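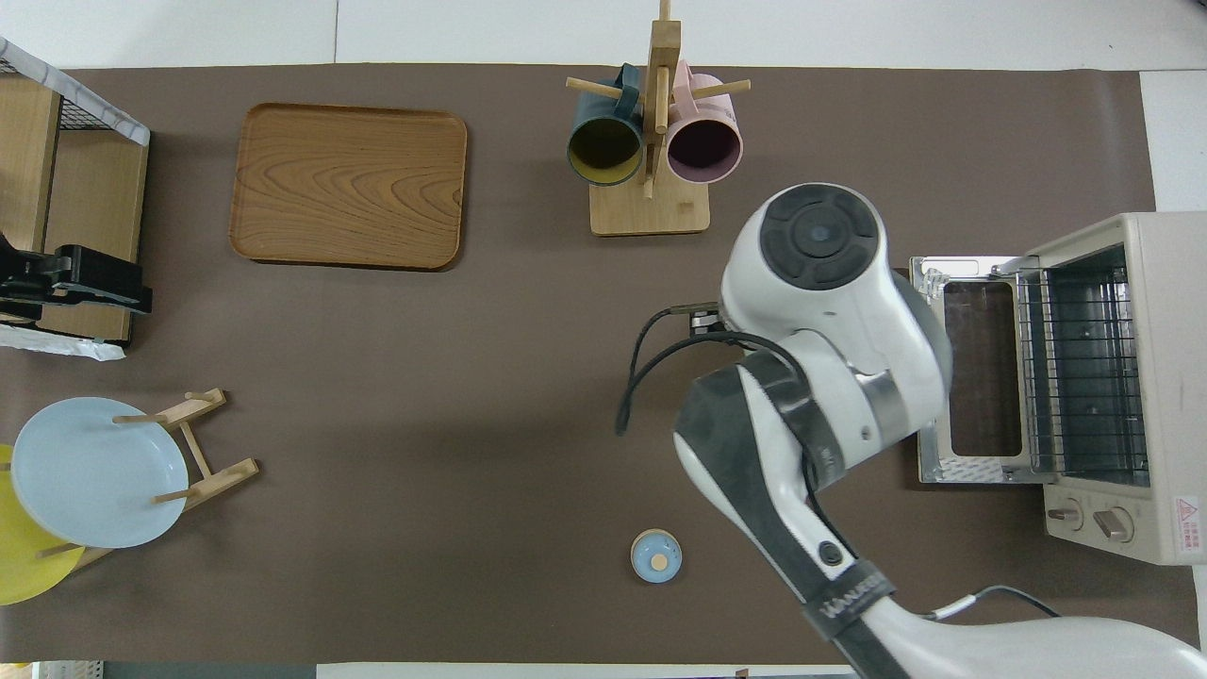 Prodromos Moschos
Kitchen and home tips, Wednesdays

I've been asked (twice in one week, so I'm taking it as a trend) how to keep the everyday crockery within reach when you haven't got cupboards to spare. My kitchen in Camness has two, and one of those is mostly boiler. So I've become very fond of things that stand on the worktop and hold other things!

Start with the mugs. A wooden mug tree takes up hardly more room than a saucer and frees a whole shelf. Hang the heaviest ones opposite each other or the thing leans. If you like mugs with a different colour inside, teal with mustard or pink with plum, hang them with the mouths facing out and you get the pretty bit for free. Dry them properly first. A dripping mug will mark a pale wooden base in no time, and then you're out with the sandpaper. Mine had 5 rings on it before I learned.

Plates next. I was a stacker for years and I've chipped more rims that way than by dropping them. A little slatted rack lets you stand them up and slide one out without lifting the lot. Big plate at the back, small at the front, and if they're different colours, say a sky blue one before a yellow one, you'll always grab the right one half asleep. Wipe the slats every so often with a cloth wrung out in warm water with a drop of vinegar, and once it's bone dry rub in a bit of food-safe oil. Do the pegs too, everybody forgets the pegs.

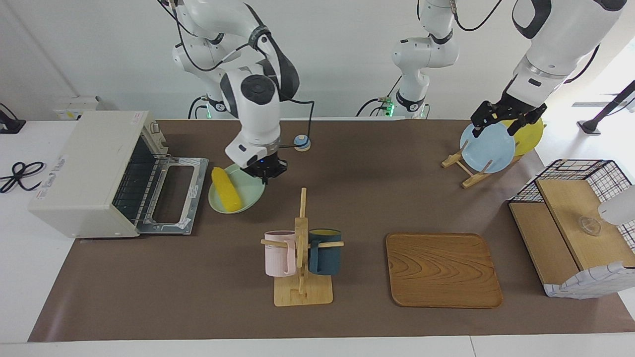
Keep the rack on the far side from the oven if you've got a tabletop one. Wood that sits next to heat every day dries out and the joints go wobbly, and you want clear space in front for the door to come down. I put tonight's plate out on the mat before I start cooking, then there's no hunting about with hot corn on the cob in the tongs. Corn does roll, mind you, so pick a plate with a bit of a rim.

The wire rack inside the toaster oven wants a soak in hot soapy water, once the whole thing is unplugged and cold. Twenty minutes and most of it slides off. For the window I use a paste of bicarb and water, left on while I have a cup of tea.

Last one, trays. A wooden tray with a raised rim is the best thing I own for carrying, but don't leave it in the sink, ever. My sister over in Fudham did and it came out shaped like a crisp. Quick wipe, stand it on its edge to dry, done.

Next Wednesday: lids, and where on earth to put them.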